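Chapter 4
Planning and Paying for a Robot Work Cell

Daichi Higuchi

After reading this chapter you should be able to write a first budget for a small work cell, to separate the costs which come once from the costs which come every year, and to say when a second arm is worth its price.

4.1 The price on the quotation

When a workshop decides to buy a robot, the first paper on the desk is usually the quotation for the arm. Many beginners take this number as the cost of the project. In the case of Elton, a small assembly firm which we follow through the whole chapter, the quotation was dated 21 December 2018 and it covered the arm and its controller only. Fingers, cables, table and training were on other papers, and some of them arrived as late as April.

The fingers deserve a line of their own in the budget. They touch every part, so their pads wear, and they must suit the shape of what is held. A round part asks for a different pad than a flat one. 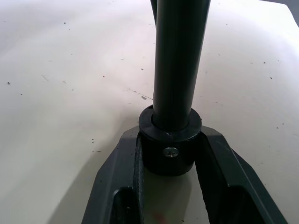 Elton's buyer put 1,920 euros for fingers and spare pads in the first year. The supplier, Grornov, gave a delivery time of 12 weeks for the spare pads. A plan must therefore contain the date of ordering as well as the price, and a good habit is to order the first spares together with the arm.

4.2 One arm or two?

A second arm does not simply double the cost. The table and the safety work can often be shared, but the cabling, the programming and the testing grow. Elton asked for two offers, one from Aguiar with a single arm and one from Levavetti with a pair. The second offer was 28 per cent higher for the programming alone. It was still considered, because many of the firm's parts have to be passed from one side to the other.
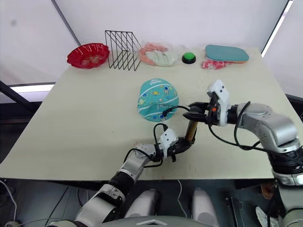 Figure 4.2 Two arms with their grippers at a short golden-brown cylinder. Note the cables on both arms.

For the first budget, keep 20 per cent of the total as a reserve and write down who may spend it. Section 4.3 explains how to fill in the cost sheet line by line.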